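Descaling, hardness and the kettle log

Our town water comes off a bore, and the utility lists total hardness at 161 mg/L as calcium carbonate. The older supply, before the September changeover, was listed at 70. I had kept the same kettle, the same descaling habit and the same detergent dose through the change, and by the end of the first month there was visible scale on the element plate and a film on every glass that came out of the dishwasher. What follows is my attempt to sort out what needed changing and what didn't.

Start with what the number means. Total hardness is the sum of dissolved calcium and magnesium, expressed as the equivalent mass of calcium carbonate. It doesn't tell you how much will precipitate on heating. That portion is the carbonate hardness, limited by whichever is lower, the hardness or the alkalinity. Our report gives alkalinity as 131 mg/L on the same basis, so up to 131 of the 161 can come out as scale when the water is boiled, and the remainder stays dissolved as sulphate or chloride salts. Boiling a jug and letting it settle softens the water to a degree, at the cost of putting the scale in the jug.

I use test strips for routine checks and a drop-count titration kit when I want a figure I trust. The strips have coarse steps and the colour pads are hard to read under warm LED light. The kit is EDTA with a dye that goes from red to blue, and the endpoint is clear enough provided the last few drops are added slowly. Rinse the vial with sample water first. I forgot to do this on my first run and got a low reading from leftover distilled water.

For the kettle I moved from vinegar to citric acid. Vinegar works, but the smell lingers and it takes two boils to shift the taste. Citric acid has one trap: in hot, concentrated solution with a lot of calcium it can drop out as calcium citrate, a white deposit that is slower to dissolve than the scale was. The fix is to use warm water instead of boiling, a moderate dose, and to tip it out once the fizzing stops. If there is still scale, mix a fresh batch. Don't reuse the old one.

The benchtop was the other lesson. Ours is marble-patterned, and whatever yours is made of, find out before putting acid near it. Real marble is calcium carbonate, the same compound as the scale, and citric acid will etch it in seconds. Engineered quartz and laminate tolerate a brief splash much better. I now do all the mixing in the sink.

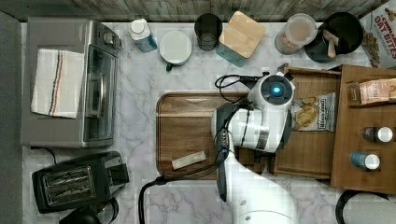 The wooden tray on the counter, snacks out.

Wooden trays and boards are worth a note as well. Hard water drying on timber leaves a pale bloom that looks like mould and isn't. A cloth barely damp with diluted vinegar removes it, then plain water, then a dry cloth, then oil once the timber is fully dry. Leaving a board flat on a damp bench traps moisture on the underside, and that will cup it faster than any amount of washing. Stand it on edge.

The dishwasher took longer. It has a built-in ion exchange softener, and the setting had been left at the lowest level by whoever installed it. The resin swaps calcium and magnesium for sodium and is regenerated with brine from the salt reservoir. At the old hardness the lowest setting was correct. At the new one it needed to go up two levels, and the film on the glasses stopped forming within a few cycles. The film already there came off with citric acid, except on three tumblers where it was etching and therefore permanent. To tell the difference, rub a spot with a drop of vinegar. Deposit clears. Etched glass looks clear while wet and clouds again when it dries.

Aksel Vestergaard wrote in after my previous post to ask about the Jukik magnetic clip he had been sold for his inlet pipe. I have not tested one. My view is that a device that leaves the calcium in the water should be judged by scale mass on the element over a few months, with a control period before it. A titration before and after the clip will show no change and settles nothing either way, as the seller doesn't claim removal.

Filter jugs are a partial answer. The Zein cartridge I use is a weak acid resin with carbon, so it takes out carbonate hardness and lowers the pH slightly. Fresh out of the packet it brought our water down well below the old supply. Capacity falls off steadily and the indicator on the lid is only a timer. I titrate the output when the kettle starts to show a ring – a better signal than the light.

Current routine: kettle descaled monthly, softener salt checked when the rinse aid is filled, jug used for tea and coffee only. Detergent dose is up slightly for laundry and unchanged for dishes. Next job is the shower head, where the nozzles are silicone and most of the scale can be rubbed off by thumb.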